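El protocolo de exequias de Zoltmont ocupaba 20 páginas y no contemplaba que el difunto hubiera dejado instrucciones propias. La jefa de ceremonial lo comprobó dos veces, a las seis de la mañana, con el texto refundido abierto sobre el escritorio y el teléfono descolgado. El capítulo cuarto regulaba el orden de los vehículos. El quinto, la altura de las banderas. El sexto, titulado «Voluntades», constaba de un encabezado y de la indicación «sin contenido».

El presidente había muerto a las dos y diez. A las tres, el secretario del Consejo entregó en la oficina de ceremonial un sobre con una sola hoja, mecanografiada y firmada. La hoja pedía tres cosas: que no hubiera discursos, que el féretro saliera por la puerta norte y que se invitara al embajador de Bratar.

Las dos primeras eran ejecutables. La tercera planteaba una dificultad de orden formal, puesto que Zoltmont no mantenía relaciones con Bratar desde el cierre del puente de Claeys y, en consecuencia, no existía embajador alguno a quien invitar. Existía un encargado de archivo, alojado en la segunda planta de la antigua legación, cuyas funciones se limitaban a la conservación de expedientes y al pago de la calefacción.

La jefa de ceremonial redactó una consulta al servicio jurídico. La consulta tenía un párrafo. La respuesta, recibida a las ocho y cuarto, tenía once, y concluía que la invitación podía cursarse siempre que no se utilizara la palabra «embajador», no se empleara papel con escudo y el destinatario no ocupara asiento en ninguna fila numerada.

Se examinó el plano de la catedral. Todas las filas estaban numeradas.

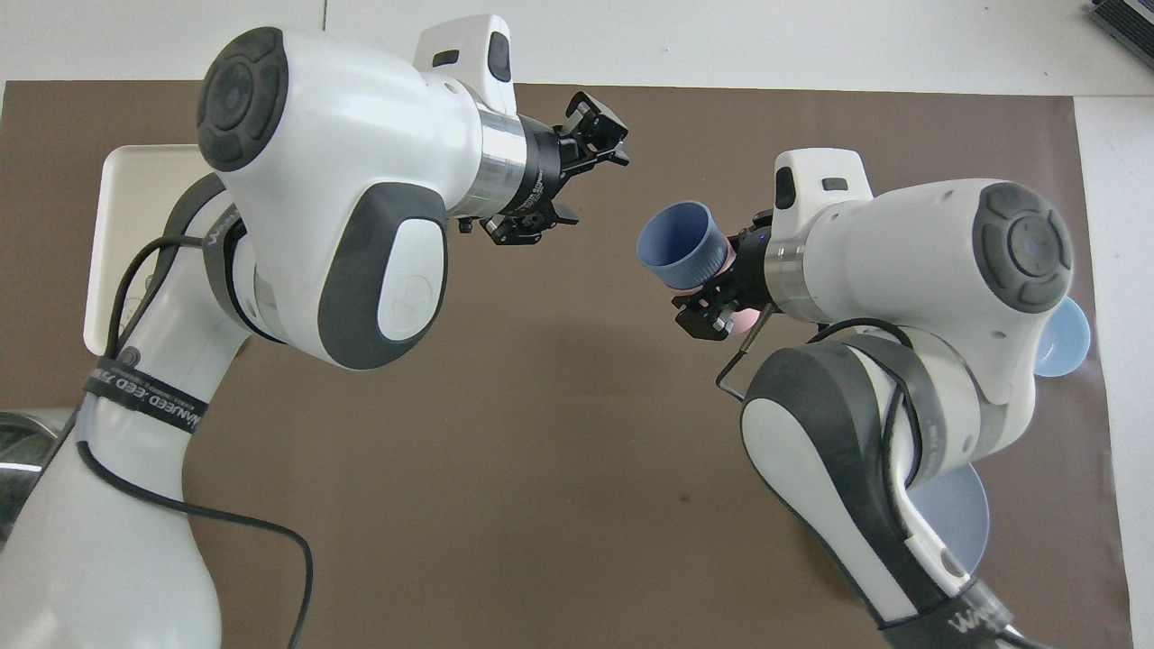 *Tiempo de lectura: 4 minutos*

A las nueve, la jefa de ceremonial se trasladó a la catedral con una cinta métrica y el plano doblado en cuatro. El aforo autorizado era de 1312 plazas, de las cuales 200 correspondían a delegaciones extranjeras. Entre la última fila de delegaciones y el primer banco del cuerpo legislativo quedaba un paso transversal. Midió el paso. La anchura admitía una silla sin invadir la vía de evacuación, con un margen de cuatro centímetros.

La silla se tomó de la sacristía. Se registró en el inventario provisional como «elemento auxiliar».

Quedaba la redacción de la tarjeta. El modelo vigente, impreso por la casa Clotix, disponía de un campo para el cargo y otro para el país, ambos obligatorios. La jefa de ceremonial dejó el primero en blanco y escribió en el segundo el nombre de la calle en la que se encontraba la legación. El mensajero salió a las once y regresó antes del mediodía con el acuse firmado. La letra era pequeña y regular. Bajo la firma, el encargado de archivo había añadido una pregunta: si debía llevar condecoraciones.

La norma aplicable prescribía condecoraciones para los representantes acreditados y las prohibía para el público general. La jefa de ceremonial contestó que el uso quedaba a criterio del interesado. Era la primera vez que empleaba esa fórmula en un documento de servicio, y buscó en el registro algún precedente que la amparase. No lo encontró. Archivó la respuesta en el capítulo sexto.

La ceremonia comenzó a las cuatro de la tarde. No hubo discursos. El presidente en funciones, que había preparado uno, lo mantuvo doblado en el bolsillo interior de la chaqueta durante los cincuenta minutos del oficio y se tocó la solapa en varias ocasiones. Las delegaciones ocuparon sus plazas según el orden alfabético francés, con un error en la fila 2 que se corrigió antes de la entrada del féretro.

El encargado de archivo llegó a pie. Llevaba un abrigo gris y una única medalla, de diámetro inferior al reglamentario. Se sentó en la silla de la sacristía, con las manos sobre las rodillas. El ministro de Exteriores volvió la cabeza, calculó la distancia entre la silla y la fila más próxima y la volvió de nuevo hacia el altar.

El féretro salió por la puerta norte. La bisagra inferior, fuera de uso desde la última restauración, cedió al segundo intento. Desde el umbral se veía el río y, al otro lado, la barrera de Claeys, con la bandera de Bratar a media asta. El ceremonial de Zoltmont no había cursado ninguna comunicación en ese sentido.

La jefa de ceremonial anotó la hora y la posición de la bandera. En el parte de incidencias había una casilla para actos no solicitados de gobiernos extranjeros, con dos opciones: «hostil» y «pendiente de calificación». Marcó la segunda. Después volvió al interior, recogió la silla y la devolvió a la sacristía.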